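I have now folded the same T-shirt 338 times, which is more than my mother managed in eighteen years of trying to get me to do it once. The folding is for Rindel, who want a machine to learn it from people, by way of a pair of hand-held grippers. You squeeze, you lift, you lay the sleeve over. It is like doing laundry in lobster claws. 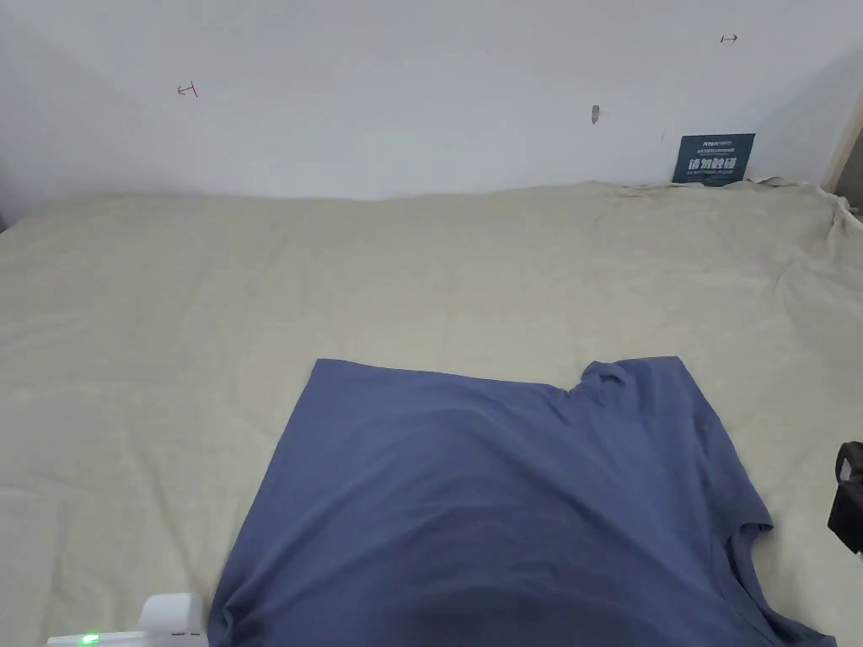

Why not let the robot practice on its own? A person can show it a decent fold in under a minute, while a robot left to itself would try an awful lot of things that aren't folding.

Anjana Kodikara, who runs the sessions, wants the shirt messed up properly between rounds – no cheating by leaving it half flat. I'm good at this part. She also wants slow, even movements, and on my first day she threw out five takes in which I had "flicked." I had flicked. 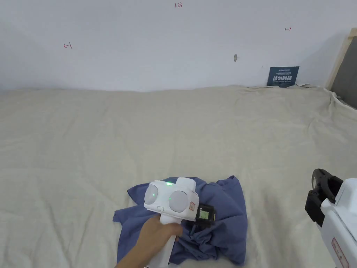
Photo: Leif Ragnarsson

Leif's best fold is a neat little rectangle you could sell. Mine look like a parcel that's been through Mudgway twice. Anjana keeps both kinds, so somewhere down the line there may be a robot with my sleeves. The target is 4,000 folds between all of us, and I'm back on Rindel's shirt in the morning.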